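Search this site
Enter keywords
Go

Petition for school bus from Zukham goes to council

11 August 2023

A petition which asks for the return of the direct school bus between Zukham and Stendcombe has been handed to the council with 3764 signatures. A petition needs 1000 to be discussed at a full meeting.

The direct bus, number 42, was stopped at the end of the summer term. From September the pupils must take the ordinary service to Paredes Corner, cross the main road there and wait for a second bus to the school gate.

Nives Caruso, a mother from Zukham, started the petition on the evening when the letter came to her house. She has a son of twelve and a daughter who will begin at the school in September.

"I read the letter two times because I thought it was a mistake," she said. "At Paredes Corner there is no crossing and no light. In winter it is dark when they go and dark when they come home. I would not wait there alone myself."
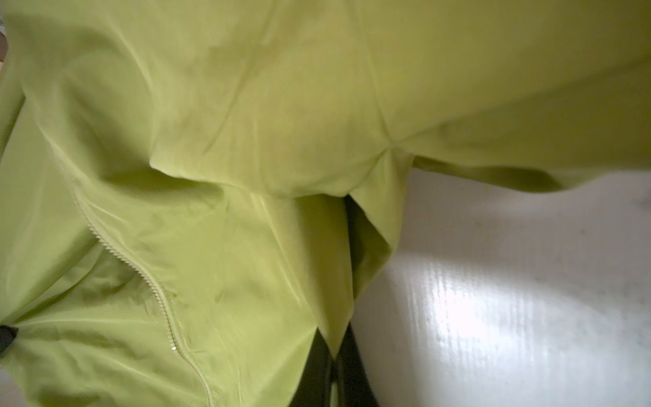 Lime-green clothing with folds and creases.

The council said in its letter that the direct bus was half empty on many mornings and that the money was needed for other routes. It also said that the change from one bus to the other would take five minutes and that the drivers would be told to wait if the first bus was late.

Parents do not agree with the first point. They say that the passengers were counted in the last weeks of term, when the oldest pupils had already finished their exams and stayed at home. Mrs Caruso has asked for the figures of the other months, but she had not received them when this article was written.

The route is run by the company Zetari, which also has the contract for the second bus. A person in the company's office told us that Zetari would be able to put the direct bus back before the start of term, provided the council gives its decision early enough. Drivers' timetables are normally fixed three weeks in advance.

Ermanno Fiore, who represents Zukham on the council, voted against the change in spring. He accepted the petition on the steps of the town hall and promised to bring it to the next meeting.

"We have spent a lot of time speaking about what the bus costs," Mr Fiore said. "We have spent very little time at the place where the children will stand. I went there at half past seven in the morning and I stayed until nine. The lorries from the quarry do not slow down."

He has proposed that the direct bus should run until December, and that the passengers should be counted again during this time, on ordinary school days. After that the council would decide with new figures.
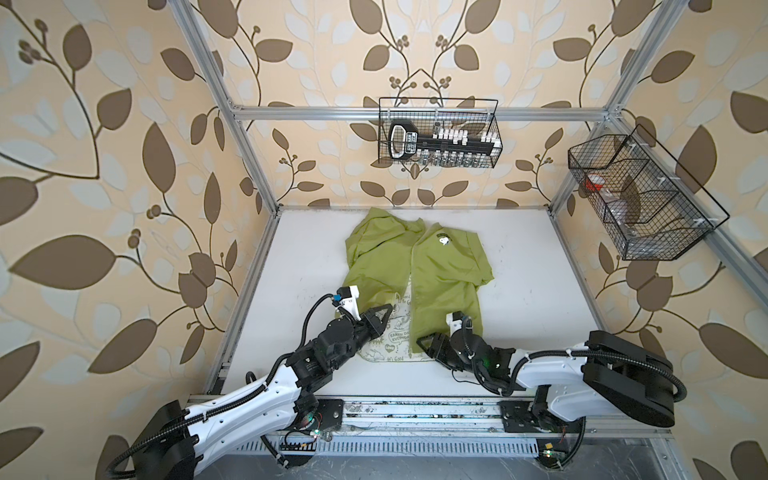 Not everybody in Stendcombe is in favour. Some residents wrote to the council that villages on the other side of the town lost their direct bus four years ago and that their children have managed with a change since then. One of these letters asks why Zukham should be treated in a different way. Mr Fiore answered that the other villages change buses inside the bus station, where there is a roof and a member of staff.

The school itself has not signed the petition. In a short statement it said that it does not organise the transport, but that it has told the council about its worry for the younger pupils. Pupils who arrive late in the first weeks because of a missed connection will not be marked as late in the register. The breakfast room will open at the usual hour.

Many of the signatures were collected on paper, at the bakery in Zukham and at the summer fair, and the rest came through the council's website. Signatures from people who live outside the district were taken out before the total was confirmed. The council's office checked the list last week.

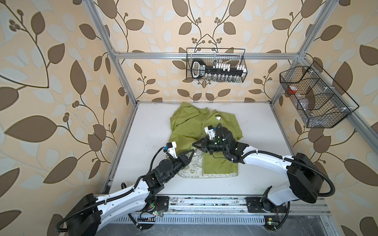 A smaller question is the bus pass. Families who already paid for the year received a pass with the old route number printed on it, and several of them asked if it will be valid on both of the new buses. The council says that it will be, and that it is not necessary to order another one. Parents who prefer to give the pass back can have the full amount returned if they write to the transport office before the first day of term.

The meeting is open to the public and will be held in the large room of the town hall at seven o'clock in the evening, on a date to be published later this month. People who want to speak must give their name to the office one day before. Each speaker has three minutes.

Mrs Caruso will speak first for the parents. She has also invited the councillors to take the two buses together with her, with the change at Paredes Corner. Two of them have said yes until now.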